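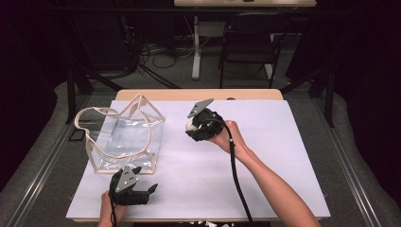
Anjani Latuheru
Contributing editor, Education and Training

Bridging year (postgraduate study)

A bridging year, also called a qualifying year or, in older calendars, a preliminary year, is a period of university study taken by graduates who want to begin a master's degree in a field other than the one they first trained in. It sits a little awkwardly between the undergraduate and graduate levels, and people who have been through one tend to speak of it with a mixture of fondness and lingering tiredness.

Origins and name

The arrangement grew out of the old honours system, under which a pass degree alone was seldom enough for entry to research. Departments that liked the look of an applicant but worried about gaps would ask for a further year of set papers, often agreed over a cup of tea and written down afterwards (if it was written down at all). Gunhild Thygesen, whose history of the Lambert College calendar remains the fullest account of one institution's practice, traces the word "bridging" to a faculty handbook in which it replaced "remedial", a term that had, quite understandably, pleased very few of the people it was applied to.

Structure

Most bridging years run over two semesters, with the second semester leaning toward advanced seminars and a supervised essay. At Lambert the program is made up of 7 units, one of them a methods unit shared with the honours cohort. Students generally sit in the same classes as third- and fourth-year undergraduates, write the same exams and are marked to the same standard. Part-time enrolment is common, particularly among teachers, nurses and parents of young children, and may be spread over a longer stretch with the department's blessing.

A final average of 67 is the usual requirement at Lambert for moving on to the master's program. Those who fall short may still be awarded a graduate certificate, a perfectly respectable thing to have.

Variations

In laboratory subjects the year is weighted toward practical work, and places are limited by bench space. In the humanities it centres on reading, and language requirements can stretch it considerably; Nives Melis, who moved from civil engineering to classics, describes learning Greek on the train and dreaming in verb tables by July. Some faculties offer an online version, though seminar attendance is normally still expected in the second half.

Debate

Critics point to the cost, as the year often attracts full fees without the scholarships open to graduate students. Supporters answer that it lets people change their minds at any age, and that seminars are livelier for having them in the room. Both points are fair, and the argument looks set to continue for a good while yet.

See also: Graduate certificate; Honours degree; Mature-age entry; Recognition of prior learning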